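Untangling a claim about untangling
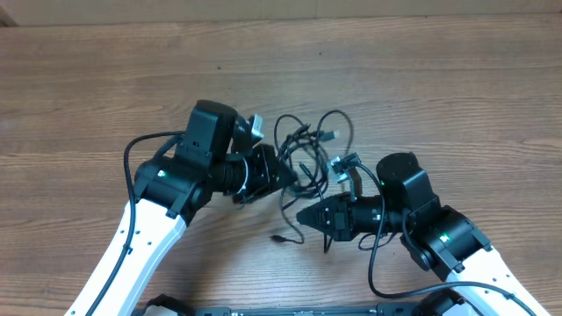 Page last changed: Wednesday, 4:10 p.m.

Valquíria Caldeira does not like the word "solved," and she winced when I read it back to her from her own group's summary. "I asked for that to be taken out," she said.

The Meststead group trained a two-armed robot on 420 recorded demonstrations of a person steering the arms through a cable tangle. The method, called Hsieh, splits the job in two: one part picks where each gripper should pinch, the other decides how far to pull. I asked what happens when the first part is wrong. "Then the second part pulls very confidently on the wrong loop," she said. "We have plenty of that."

How much is plenty? The summary gives a success rate but leaves out that a person could reset the arms up to 3 times per trial. Caldeira says the full report will count those trials separately. She also concedes that only 4 cables were tested, all of them dark and thin, all on the same wooden table.

"Would it work on a white cord on a white desk? I don't know. I'd bet against it."

A rival method, Fandudby, was run for comparison, but with less tuning. "Fair complaint," she said. I asked whether she would trust Hsieh with the cables behind her own desk.

"With the power off, and me standing there."

The report is due in May.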